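How to check that your physical therapist is licensed

Anyone who treats you as a physical therapist must hold a current license. The check is free and takes a few minutes.

Before you start

Have the therapist's full name as it appears on your appointment letter. A license number helps but is optional. Many people go by a middle name at work, so ask the front desk if you are unsure.

Step 1. Open the public register
Go to your licensing board's website and choose "Find a licensee" or "Public register."

Step 2. Search by last name
Enter the last name only. Leave out accents if you get no results: try Gwenael as well as Gwenaël. If the list is long, add the city.

Step 3. Read the status line
"Active" means the person may practice now. "Inactive" or "lapsed" means they may not. "Active with conditions" means there are limits, and you can open the record to read them.

Step 4. Look at the dates
Renewals in our area were due in September. Records were last updated on 8th October, so a late renewal may not show yet.

Step 5. Save the page
Print it or save a copy with the license number showing.

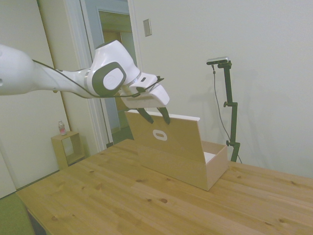 White robotic arm with its gripper over a cardboard box

If you can't find the name

Check the spelling with the clinic first. Then call the board and ask for the register desk, extension 116. Staff can search former names, which the website does not do.

If the status is lapsed, you can ask the clinic for another therapist while the board looks into it.

Page maintained by Phyllis Lightfoot, Mapplebeck Patient Information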